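Home Practice Course, Handout 7: Rolling and Storing Your Mats

Last time we ran over and I waved you all off with the mats still in a heap, so I promised I'd write this bit down properly. It's the least glamorous part of the whole course, I know! But a badly rolled mat won't lie flat at the next session, and then you spend your first stretch with the end flapping at your nose.

Start by sitting or kneeling at one end, whichever your knees prefer. Make the first turn small and snug (this is where most of us go wrong, me included) and then keep one hand holding the rolled end while the other presses along the middle. Go slowly. If one edge starts creeping out past the other, unroll a bit and have another go. Pulling it straight at the end never works for me.
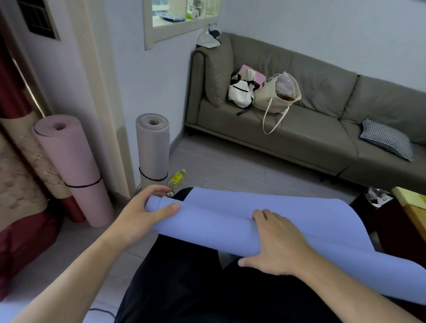
Fig. 1. One hand on the end of the roll, one flat on the middle.

Mats pile up when several of you share a floor, and I'd deal with them from the top down. Take the top one first, get it rolled, strap it, stand it out of the way, then start on the next. A strap goes on low and shouldn't pinch. Bags and bottles can live on the sofa or by the wall, I really don't mind, as long as they aren't where you want to roll.

If you come across a fat, squashy roll, press down with both palms as you go and let the air out of it. Thick foam needs more leaning than you'd think.
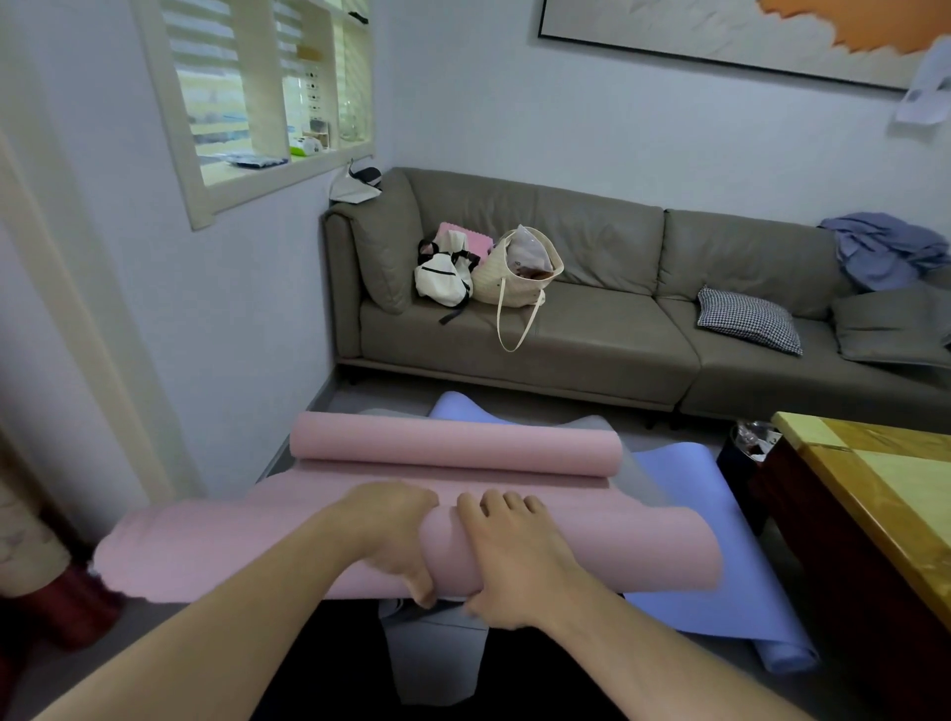
Siiri Hämäläinen: I do mine folded in half first and then rolled, and it fits in my cupboard much better that way. It does leave a crease by the summer though, so I wouldn't with a new one.

I've added Siiri's way because 3 of you asked about small cupboards. Try it on an old mat and see what you think. Marlies Kaufmann wipes hers down before rolling, which I'm all for, but do let it dry or it'll smell like a swimming bag by June.

Now, loose rolls. You can rescue one without starting over: hold it from above with both hands, well apart, and tighten the inside curl a little at a time. Sit with your legs out in front if that's comfier.

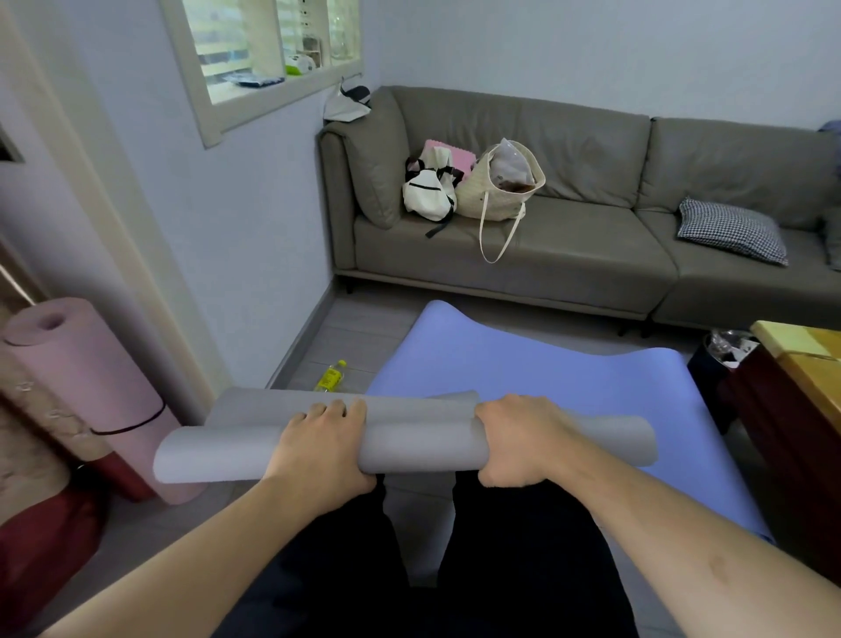
Fig. 2. Both hands over the top of a loosely rolled grey mat.

For next time, please practise on your own mat twice and bring it rolled. We start at 11 as usual, and I'll have spare straps in my bag.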